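Open day at Halás, or how I spent a whole afternoon looking at mixing desks
Posted 1/25/22

So I finally made it out to Halás! I'd been promising myself a visit ever since I did my first home recordings (four songs, one microphone, a closet full of coats), and when they opened the place up for an afternoon I grabbed my jacket and went.

The studio sits above an old dairy, up two flights of stairs that must be murder if you're hauling an organ. Vilém Kolář met us at the top. He's been engineering there for years and talks fast, mostly about rooms. The live room is 1,419 square feet, bigger than my house, and he had us all clap in different corners so we could hear it change. By the windows it was bright and sort of splashy, and over by the brick it just went dead. I could have done that for an hour.

Then came the control room and the Arkex desk. It's a big heavy thing, bought secondhand for 3,680 dollars from a radio station that was clearing out, and two of the channels still crackle if you look at them wrong. Vilém played us a raw drum track and then pushed up the room mics, very slowly — wow. I wrote down "ROOM MICS!!!" in my notebook and underlined it. 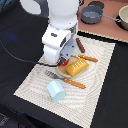
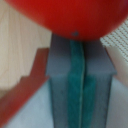

The robot arm at its table, and the gripper up close with the red ball.

After the coffee break (good poppy seed cake, gone in minutes) we got to hear some of the new Gemamora record. They cut it all live over a week in July, with the singer in the hallway and the door propped open. I only heard three songs, but the second one has a bass line I've been humming ever since. It sits at 110 beats a minute and feels slower, if that makes sense. No word yet on when it's out.

The one part I didn't love was the Plikon demo. It's a plug-in that's supposed to give you the sound of old tape, and maybe it does, but we had a real tape machine sitting right there and I kept wanting somebody to switch it on. The guy next to me liked it a lot, so what do I know.

I'd guess roughly 160 people came through over the afternoon, and the stairs got pretty crowded toward the end. If you go next time, get there early and ask to see the echo chamber. It's a tiled room in the basement, freezing cold, with one speaker and two mics, and you have to duck to get in. I sang a few bars of something in there and came out wanting to redo every vocal I've ever recorded.

I bought a T-shirt on the way out. They only had large left.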